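Subject: Re: Anyone bought the Fulta two-arm kit?
From: Carla Hourani
To: Hindham robotics list
Date: 5/19/25

Juwita Tjoa wrote:
> We're looking at the Fulta for folding and sorting work and I can't
> find anyone who has lived with one. Is it a faff to set up? And do
> you need the Dabbas software licence on top, or will it run without?
>
> Juwita

Hi Juwita,

Yes, we've got one, and I'm really fond of it! Ours was 1,403 pounds for the pair of arms with grippers, plus 159 for the Dabbas licence. It will run without the licence, but you lose the replay editor, and I use that every single day, so I'd budget for it.

Setting up was easier than I feared. Both arms were bolted down and moving before we went home (the manual is 44 pages and you can skip most of it until you want to change the speed limits). Calibration takes me 10 minutes now. Do it with the cables already on the arms, as I had to redo mine after adding them.

Grumbles: the cable clips are feeble, so we let the cables hang in big loops and check them before each run. The grippers are good on thick cloth and fussy on anything thin. Support from Vavby, who sold it to us, has been quick, though they did send me the wrong power lead first time round.

We have it on cloths at the moment, with a stack on the left and a bin on the right, and I keep finding excuses to go and watch. The wood-grain board was our own choice and I'd go for something plainer next time.

You're very welcome to come and have a go in June, just let me know how many of you there'd be.

Carla
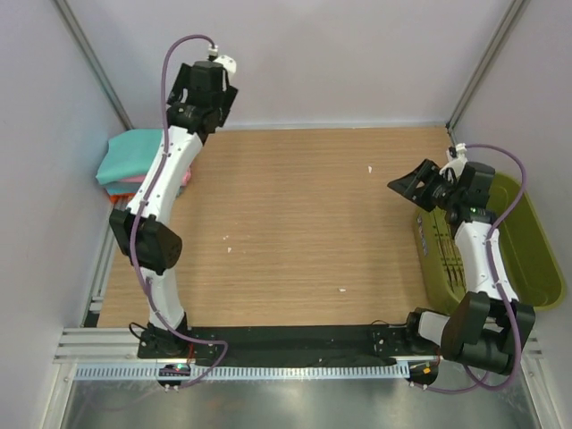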